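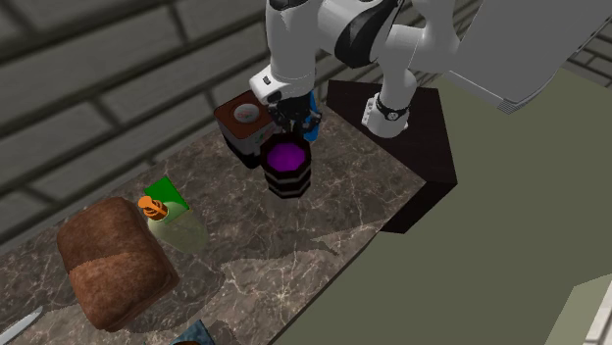
She had the kettle on before I was through the door, and by the time I had found somewhere to put my coat she was already telling me about quinces. The preserving kitchen at Skerska began in her mother's back room, with one gas ring and a jam pan that had lost a handle, and she still talks about it as though it were that size, though last July they filled 173 jars in a single day and had to borrow shelves from the church hall.

"I never set out to sell anything," she told me, pushing a plate of toast in my direction. "I had a tree, and the tree had too much on it, and you can't give your neighbours more than so many jars before they start crossing the road."

The tree was a damson. She was 42 then, newly back in the village after years of office work, and she spent that first autumn learning from her mother's notebook, which gives almost no quantities at all. One recipe says only to use "enough sugar, and then a bit". I asked whether she had ever managed to work out what the bit was, and she laughed so much she had to put her cup down.

"A bit is whatever you're frightened of adding! My first batch was like soup. Lovely soup, mind you, we had it on rice pudding until Christmas."

These days she makes marmalade in the winter, rhubarb and ginger in the spring, and then whatever people bring her. A good deal of the fruit comes from the old orchard at Nidari, where the pears are hard as doorknobs and have to be cooked very slowly with lemon peel.
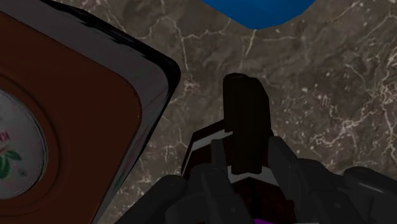 She is firm about sugar, firmer still about lids, and quite relaxed about everything else, including labels, which are handwritten and sometimes (she admits this cheerfully) on the wrong jar. A customer once rang to say that the plum chutney was delicious on scones. It was plum jam.

I wondered if she had thought of growing the business, and she looked out at the garden for a while before answering.

"Somebody did offer. They wanted it all the same, every jar, the same colour and the same set. Well, you'd need the same summer every year, wouldn't you? And I like a summer to taste of itself."

Her mother, who is still living next door, tastes every new batch from a teaspoon and gives her verdict in a single word. The best so far has been "yes". The rhubarb got "hm", so there was going to be another pan of it that afternoon, and I was handed an apron and a knife and shown where to stand.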